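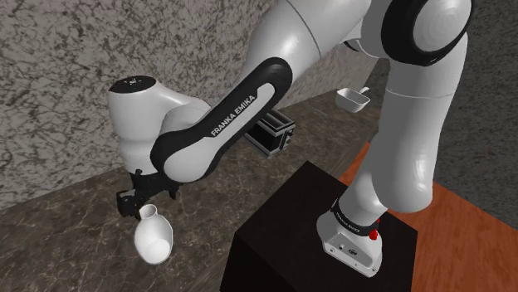
About us

Wollalitz helps small kitchens and canteens plan and pay for robot arms. Adalberto Figueiredo and Marcelino Sales run the firm from Brandão.

We start with your counter, your floor plan and your budget. Each job is tried in simulation before you order anything. You then get a written plan within 7 working days, covering the arm, gripper, pedestal, fitting and servicing. Quotes are held for 90 days. We sell no equipment ourselves.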